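Sixteen Over and Feeling Fine

Nov 6, 2025

I gave up on fixing my putting in October. It had been a long year for the two of us, my putter and me, and by the end we were barely speaking.

The low point came at Sterkdale, on the short par 4 that everyone says is a birdie hole. I hit the green in two. I would like that noted. Then I took four putts, the last one from a distance you could cover with a sandwich. I signed for 16 over and went to look at new putters, as any adult would.

The pro shop had a Kornow on the rack with a head shaped like a tuning fork, priced at 407 dollars. I rolled a few balls with it on the carpet and made everything, because carpet is where I do my best work. If Sterkdale ever hosts an event in the hallway, I'm the favorite. I put it back and bought a sleeve of balls and a banana.

What I did instead was set myself 2,000 putts from four feet before the first frost. No gadgets, no videos, one ball, one hole, same old putter. I did them on the practice green at Planum, where they let you stay until dark if you don't bother the guy on the mower. The first few hundred were dull. The next few hundred were worse. Somewhere past halfway I noticed I'd been lifting my head before the ball left the face, every single time, for what I assume is my entire life.

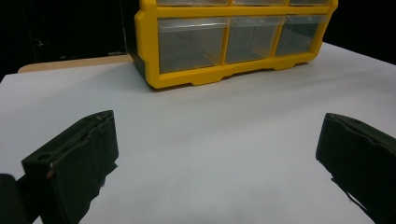 So I stopped doing that, or I stopped doing it as often. I now listen for the ball to drop, and when I don't hear anything I know to be sad before I've even looked up – it saves time.

I took the new stroke to Panyasiri last week, which has greens like a kitchen floor with a bad foundation. No four-putts. Two three-putts, one of them from so far off that I'm counting it as travel. I shot 16 over again, if you're wondering, since I'd apparently been so busy with putting that I forgot how to hit a driver. Three balls went into the same pond. They were from the new sleeve.

The range at Planum stays open through the winter – a small bucket is fine to start with, I'm told. I bought the large one.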